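Search this site... Go

House rules for two arms and one table

3rd August

When I joined the workshop at Flendton in April, there was one page of rules taped inside the cupboard door. It said to wear closed shoes, to keep drinks away and to press the red button if something goes wrong. All three are good rules and I still follow them. But they were written for a different machine, and for people who only stood near it. We now sit in front of two arms for many hours, and our small mistakes are of another kind.

So I began to write my own list. English is my third language, and this has one advantage – I write short rules, because I don't trust myself with the long ones. A colleague read the first version and said it sounded like a recipe. I took this as praise.

The first thing I had to learn was the difference between a standard and a habit. The big safety standards for industrial robots are serious documents and I do read them, slowly, with a pencil. They speak about risk assessment, about who may enter the space and about stopping. They don't tell you where to put your coffee, or what to do when a plastic nut rolls under the base of an arm while the motors are on. For this you need habits, and habits must be written down somewhere or each person will have different ones.

My list has now 40 lines. At one time it had more, and I removed those which no one could remember after a week. I will not copy all of it here, only the parts I get asked about.

Before power. Look along every cable with your eyes and then with your hand. A cable must have enough slack for the full turn of the joint, and not so much that it can catch on the neighbour. We strap ours to the arm, and we check the straps on the first morning of each month. If a strap has moved, we write it in the book, even if we have already put it back.

The start position. Both arms go to the same rest pose before anybody puts anything on the table. I was lazy with this in the beginning. Then one day I placed the parts first, and the arm came down through the middle of them on its way home. Nothing was damaged, but I was picking up toy bolts from the floor for a long time, and I have not been lazy since.

Hands. If the motors are on, hands stay off the mat. This is the only rule with no exception. Many new people think that a light arm moving slowly is harmless, and mostly they are right, but "mostly" is a poor word for a safety rule. To move a part, you pause, you say "hands in" aloud, you move it, you say "hands out". It feels silly for two days. After that you do it without thinking, and I once said "hands in" at home before I opened the oven.

One arm, one job. When only one arm is working, the other waits with its gripper open and empty. I took this from Gokico, the supplier who trained us. Their trainer was very strict about it. An arm that waits with something in its fingers can drop it, and then you have two problems in place of one.

Parts. Our box of plastic fasteners has 144 pieces and we count them at closing time. It takes 7 minutes if two people do it and much longer if they talk.
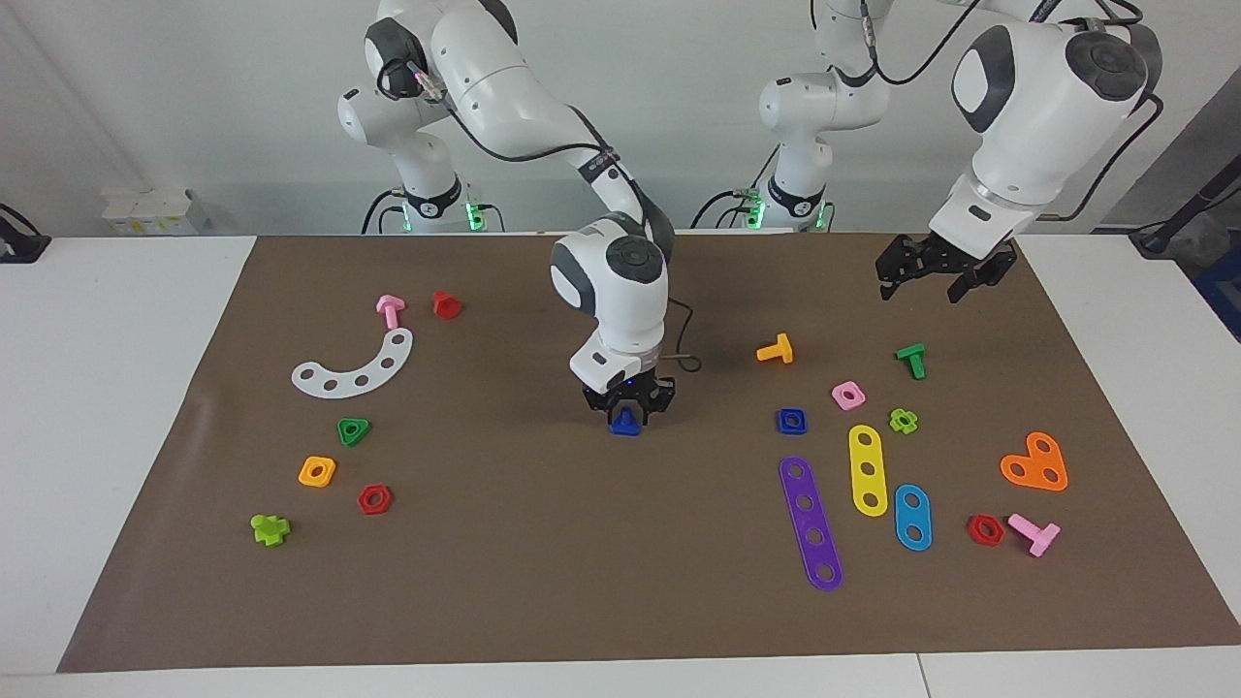
Mixed shapes and colours are better for practice than a neat row of identical ones, and I would like this to be written in more guides. With identical parts the operator becomes quick and stops looking. With mixed parts you must decide every time how to hold the thing: a bolt on its side is not the same task as a bolt on its head, and a flat plate is the most annoying of all, because the fingers have almost nothing to take.

About the mat I have a firm opinion. Use one, and let it be a plain colour. The bare table is too smooth and small parts slide away when the fingers touch them. We tried a patterned mat from Rillness, very pretty, and I was tired after an hour of looking at it. It now lies under the kettle.

The logbook is the part where I have not won yet. I want every stop to be written down, also the stops without a reason. People write the big ones and forget the small ones, and the small ones are what I need when I check the rules again. Stasiv, who make the software we use for the records, have promised a button for this in the next version. Until then we have a pencil on a string, and somebody has already taken the pencil.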